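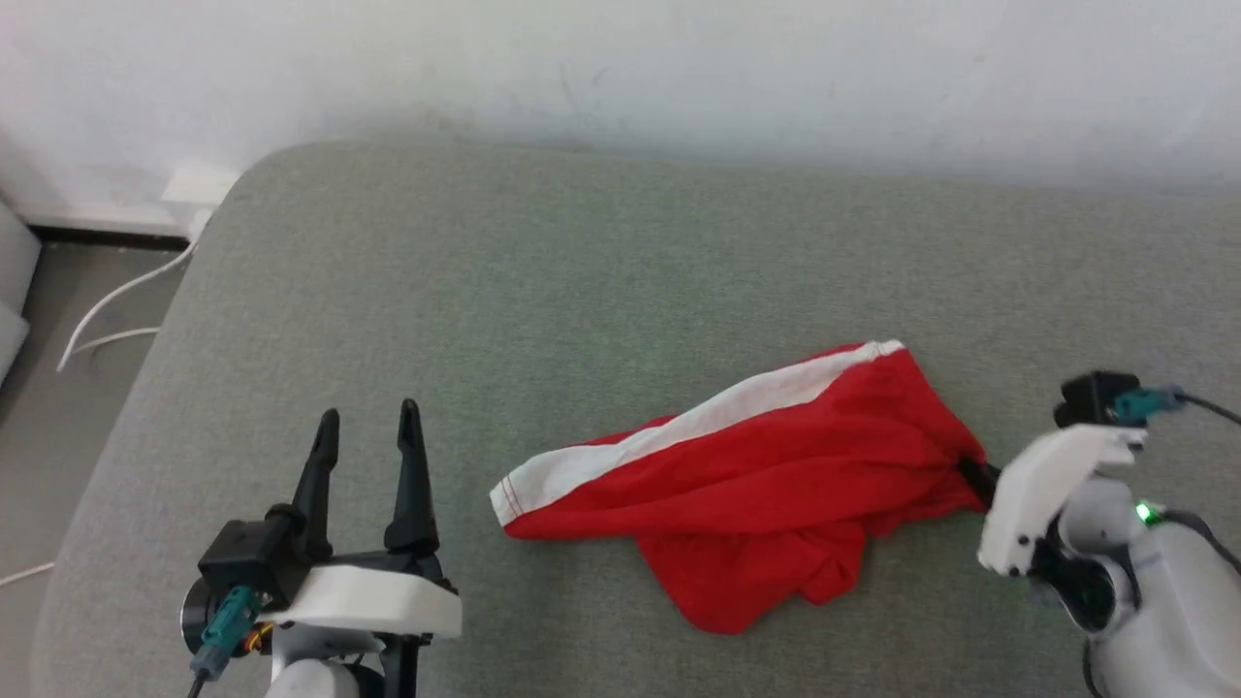
Ticket 2319: Red dye transfer on bench cover and mixed load

Status: Closed
Opened: 2 January 2023
Site: Clunuvwood, shared laundry room
Machine: Cerkitz front loader, unit 7
Detergent: Plutau liquid, color formula

Problem as reported

Tenant washed a mixed load on the warm cycle. White towels and two pillowcases came out pink. The load included one new red item with white trim, not washed before. Tenant asks whether the machine is at fault, because the load before it in the same unit also had pink marks on a sheet. Tenant also reports a faint pink patch on a removable bench cover where damp clothes had been left overnight.

Log

Entry 1. Asked tenant not to put anything from the load in the dryer. Heat makes loose dye harder to get out. Two towels had already been dried. The rest were still damp and were moved to a plastic tub.

Entry 2. Checked unit 7. Wiped the door gasket with a white cloth and got a pink smear from the lower fold. Drum was clean. Pulled the drain filter and found lint, a coin and a short piece of red thread. Cleaned the filter and put it back.

Entry 3. Ran an empty hot cycle with the drum clean setting. Wiped the gasket again. Cloth came away clean. Ran a test load of white rags on warm with no detergent. No color on the rags.

Entry 4. Temperature check. Warm cycle is supposed to stay under the limit on the panel card. Measured at the drain hose and it was within range. No fault with the heater.

Entry 5. Tenant soaked the damp towels and pillowcases in cool water with oxygen bleach, over 7 hours, then washed them on cold. Pillowcases are white again. Towels are white except for a light tint along the woven border.

Entry 6. The two dried towels went through the same soak twice. Lighter, still pink. Tenant does not want to try a third time.

Entry 7. Bench cover is a Cavalcanti, labeled cold wash only, no bleach of any kind. Advised dabbing with cool water and a little detergent, testing on the underside first. Tenant reports the patch is gone after the second try.

Cause

Loose dye from a new garment on a warm cycle. Some of it stayed in the gasket fold. The marks on the earlier sheet could not be traced.

Follow-up

Gasket wipe added to the weekly cleaning sheet for all units. Notice by the detergent shelf now says to wash new red or dark items alone on cold for the first few washes. Refund of one wash credit approved for the tenant with the marked sheet.

Reopen this ticket if pink marks show up again in unit 7.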